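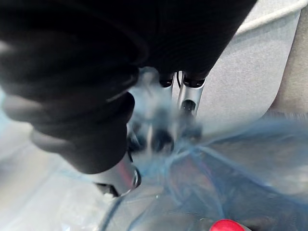
Blue bags in, bins out: sitting areas at Ollinell House get new tidy-up round

Posted in Building news, March

Quick one before the weekly email goes out. The open bins have gone from the sitting areas at Ollinell House and blue bags have come in. Started this month on the ground floor, upstairs to follow. Same rubbish, different system, and a fair few questions in the inbox already so answers further down.

What has changed. The tall bins by the lifts and the ones beside the chairs were taken away in the first week of March. In their place is a bag round, morning and afternoon, done by Feko, who already look after the kitchens and the corridors. The bags are thin blue plastic, see-through enough to tell bottles from sandwich wrappers without opening anything. Tied at the neck and taken down to the yard. The afternoon round finishes by 5pm, so anything left out after that stays until morning.

Why now? Complaints mostly. The bins were filling up by lunch, and the lids on the older ones never shut properly. One tenant on the ground floor wrote in to say the whole corner smelt of banana for most of February. Nirix, who manage the building, had been looking at new bins but the quote came back for more than anybody wanted to pay and they would still have needed emptying. So, bags.

Feko have been sent 200 bags to begin with. If those run out before the end of April there's another 100 in the post room, on the shelf under the franking machine. Please don't help yourselves to them for other things. The last lot of black sacks went on somebody's house move.

The sitting areas themselves are staying as they are. There was a rumour that the chairs were going to be swapped for benches, and a few people were quite upset about it. Not happening. Nirix did ask for prices on benches last autumn, that's where the rumour comes from, and then dropped it.
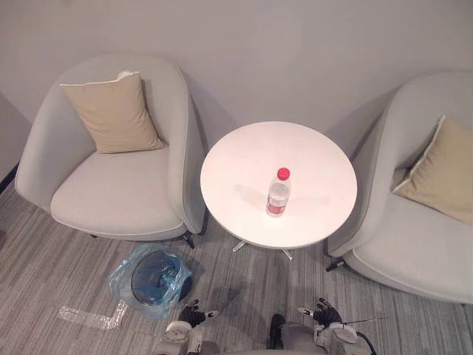

Leftovers on the tables are the main thing people notice, and the main thing Feko have asked us to mention. Cups, napkins, newspapers, bottles. The rule from this month is that anything left on a table when the round comes past gets treated as rubbish, unless someone is sitting with it. That goes for drinks with plenty still in them. A water bottle with its red cap on, standing in the middle of the little round white table between the grey chairs, will be counted as finished with if both seats are empty. If it's yours and you want it, take it with you to the meeting. Cushions are not rubbish and will be put back on the chairs, one each, upright against the back.

Phones, glasses, keys and chargers go to the front desk as before. So do umbrellas. Food tubs are a grey area. Feko say they will leave a proper tub with a lid for one round and take it on the next, which seems fair, but please put your name on it.

Bottles: empty them first if you can. A half full one is heavy and if the lid works loose the whole bag drips across the carpet on the way to the lift. There's a sink in the kitchen on every floor. Lids back on afterwards, the recycling firm takes them together now.

Coffee cups still can't go in with the bottles. The paper ones have a lining and the recycling people send the load back if they find to many. Cup tubes are next to both kitchen doors on the ground floor. Upstairs will get theirs when the bags move up.

Some of the questions so far:

Can we keep a small bin at our own desk. Yes. This is only the shared sitting areas. Desk bins are emptied in the evening, no change.

What about visitors. Reception will tell them. A small sign was tried on the tables but people used it as a coaster, and it was looking grubby inside a week. A notice on the wall by the desk is being printed instead.

Are the bags recycled. Asked Feko, they're checking with the supplier. Will put the answer in the next update.

Who do we tell if a round gets missed. Front desk, or use the building form and pick Cleaning from the list. Say which floor. "The chairs by the window" has come in 2 times already and there are chairs by the window on every floor.

Does it cost tenants more. No, it comes under the existing service charge for this year. Nirix will look at the figures again in the autumn.

Haruna, the café on the corner of the ground floor, has its own arrangement and isn't part of this. Take your trays back to the counter there please. The café has asked that mugs stop travelling to the sitting areas altogether, they lost a whole shelf of them over the winter and quite a few came back with things growing in them. Takeaway cups are free if you ask.

Carpet clean is booked for later in the month on the ground floor, overnight, chairs and side tables will be moved into the corridor for it and put back before 8am. If you come in early and they're not back yet, give it half an hour. The chairs themselves are being vacuumed at the same time, under the cushions too. Anything found down the sides goes to the front desk, where there's currently 2 odd gloves, a bus pass and a tape measure wating to be claimed.

First impressions of the new round? Mixed but mostly good. The ground floor tenants who answered our email said the tables are clearer in the afternoons. A couple miss having a bin within reach and said so at some length. One asked for a bag on a hook beside the chairs, which Nirix turned down on the grounds that it would look like a campsite.

Upstairs floors switch over in April, start date to be confirmed by email. Comments on the ground floor trial to the building inbox before the end of the month please, subject line BAGS.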